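Double-sided tape and other promises

September 2019

I have never believed in double-sided tape. It sits in the same drawer of my mind as magnetic bracelets and those bags that are supposed to keep avocados green. So when I told people I was going to redo the craft table in the back room using as few screws as possible, there was some laughing, and fair enough.

The reason is the wall. Our place in Aston is a rental, and the lease has a paragraph on holes that reads as if it was written by somebody who had been personally hurt by a drill. We lost part of a bond over three picture hooks at the last place (Flanagan Street, never again), so I'm not keen to test it.

What the wall needed to hold was not much. A strip of cork, a colour chart for my paints, two thin ledges for jars and a paper calendar that is already out of date. I put the lot on the kitchen scales and it came to 217 grams without the jars. With jars it was more, and I stopped weighing.

The shop had tape that claimed to hold 500 grams per strip and tape that made no claim at all. The one with the claim cost 14 dollars for a roll you could lose in a coat pocket. I want to know who does the measuring. Is it a clean sheet of glass in a laboratory? My wall is painted in something called Fondwood, a sort of tired beige, and it comes off on a damp cloth. I doubt they tested on Fondwood.

I bought the one with no claim. My thinking was that it couldn't disappoint me.

What I've learned so far, for what it's worth:

Wiping the wall first does make a difference, though the packet's instructions go on about it as if you were preparing for surgery. I used metho and an old singlet. The cork strip went up and stayed up for nearly 55 hours, then let go at one end during dinner. I had only done the ends, so that one is my fault. With a line along the middle as well it has behaved itself.

The ledges are another matter. I have put them up twice. The first time I was in a hurry, and the second time I did everything properly, pressed and waited overnight, and it made no difference that I could detect. They now live on top of the bookcase – lying flat, where gravity is on their side. I may ask the agent about two small screws. I may also just use a jar with a lid and keep it on the table like a normal person.

I'm also unconvinced by the backing paper. You're meant to lift a corner with your fingernail. I have fingernails. I ended up using the tip of a Bralletti craft knife I bought years ago for cutting lino, and took off a bit of thumb with it.

Still, the cork is up and the colour chart is up, and I'll check both again in December, when the back room gets hot enough to soften candles. If they're on the floor by then I'll say so.
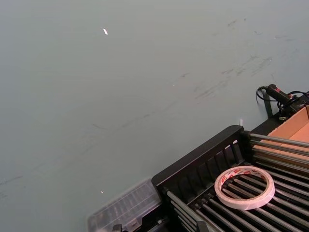 Sorting the jars

I had meant to do the jars the same weekend and didn't. There are too many and half of them hold brushes I don't like. I've read the advice about keeping only what you use, and it always seems to come from people with a garage. For now the brushes are going in by handle length, and anything with paint set hard in the bristles goes in the bin.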